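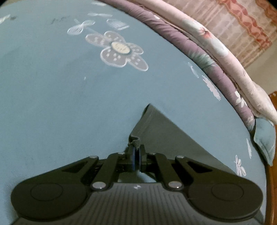

Strap of a dark grey cloth between the finger pads, on the bed.

Posted by Jurgita Žukauskas, 1/29/24

1/ A thread on the corner-grasp planner, mostly so the people on the Barkon list stop getting it from me in pieces. It covers what we changed in the software between October and now, and what is still bad. No hardware in this one.

2/ The task is flattening and folding clothes on a bed. The policy takes wrist camera frames plus gripper width and puts out short chunks of end-effector poses. Training data is hand-held gripper demonstrations, no teleop. The set is 2,000 episodes after cleaning. It was nearer 3,000 before Kwadwo Odoi wrote the filter, and I'll get to that.

3/ First change: we stopped asking one network to find the corner and plan the approach. Corner proposals now come from a separate head that outputs a heatmap and a direction, meaning which way the cloth runs away from the corner. The planner picks one proposal and commits to it until the fingers close or a timeout fires.

4/ The commitment matters more than the heatmap. The old version re-chose the corner every step, and with two good candidates it would drift to a spot between them and close on nothing. Ohemaa Appiah had been saying this since the Trutham demo and I didn't believe her until I plotted the targets over time.

5/ Second change: segmentation. We had been training the cloth mask on plain backgrounds, and it fell apart on patterned bedding. Outlined flowers are a particular problem. A white line on a blue sheet looks a lot like a hem to a model that has only learned "hem = thin bright edge".

6/ Fereshteh Khosravi fixed most of it by adding printed sheets to the training set and dropping the edge-map input channel, which I had been attached to. The false hem rate went down a lot on printed sheets and stayed the same on plain ones. We kept the colour jitter mild. Strong jitter made dark cloth on mid-tone sheets worse.

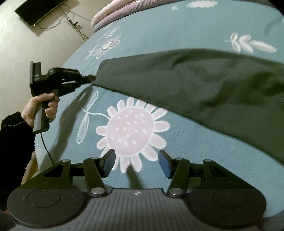
7/ Shadows are still open. When the light sits behind the operator you get a long dark shape attached to the hand, and the mask head likes to call it fabric. Depth would sort it out but we don't have depth at the wrist. Fereshteh is trying a two-frame input, on the theory that shadow moves with the hand and cloth mostly doesn't. No results worth posting yet.

8/ Kwadwo's filter. It replays the SLAM trajectory for each episode and rejects it if there's a jump, if tracking is lost for more than 30 consecutive frames, or if the gripper width signal disagrees with the video. That last check caught the most. A batch from Plaston had the width stream offset in time, so the fingers "closed" well before they closed. The policy had been learning to grab early from those.

9/ We could have corrected the offset and kept the batch. Rosário Sequeira tried it and the offset wasn't constant within an episode, so it went in the bin. If you are recording with two grippers, log a sync event at the start AND the end. One at the start tells you nothing about drift.

10/ Two-gripper timing on the control side: both arms run off one clock now, and the planner sends timestamped waypoints instead of "go here next". If a waypoint is already in the past when it arrives, it gets dropped. Before this, the slower arm kept working through stale targets and the cloth got pulled sideways.

11/ Inference latency used to be a config constant. Someone (me) set it to 100 ms and left it there through a change of GPU. It's now measured at startup and logged. Please check yours before filing a bug about overshoot.

12/ Things that don't work: thick cuffs, anything with a drawstring, and cloth the same colour as the sheet. Straps are mixed. The corner head sometimes proposes the end of a strap as a corner. You can lift a garment that way, but the direction estimate is junk and the next step goes wrong.

13/ Tooling: the episode viewer is in the Ramalho repo under tools/. It shows both wrist streams, the width plots and the chosen proposal on one timeline. Scrubbing is slow on long episodes – Rosário knows. The filter goes up once Kwadwo has taken our paths out of it.

14/ Next is regrasping, for when the first pinch picks up two layers. At the moment we detect it (badly) and let go. I'd like to hear from anyone who has a decent two-layer signal from finger width alone. Ours is mostly noise on thin fabric.

Last updated: same day, post 9 corrected

Contact | © Jurgita Žukauskas | Back to top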